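Projects > Student Reports > Open Day Visits
2 min read

Our group went to the robotics open day at Skolis in April, and I got way more out of it than I expected! I'm writing up the Groltov demo for my part of the project, mostly since I spent almost the whole morning standing next to it. Doors opened at 8:40 and there was already a line (I counted wrong on the bus times and nearly missed our slot).

The Groltov station was a robot arm working over a white table, and the student running it let us ask anything we wanted. My big question was how it deals with cloth. She said cloth is a pain, it never lands the same way, so they had collected 285 practice runs and were hoping to reach 400 before summer. I asked if I could try steering. I could, and I was terrible at it. The arm moves when you move, but your sense of depth is just gone.

Share 2 · Comments 0

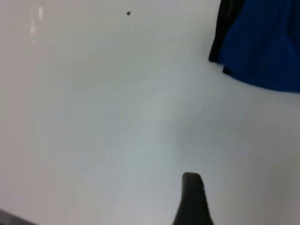
Dana Hashmi
Student, Usholm project group

The view from the wrist is so close up! Blue cloth in the top corner, one gray finger at the bottom, and lots of white table between them. For the next part of the report I want to compare steering from this view with standing beside the table.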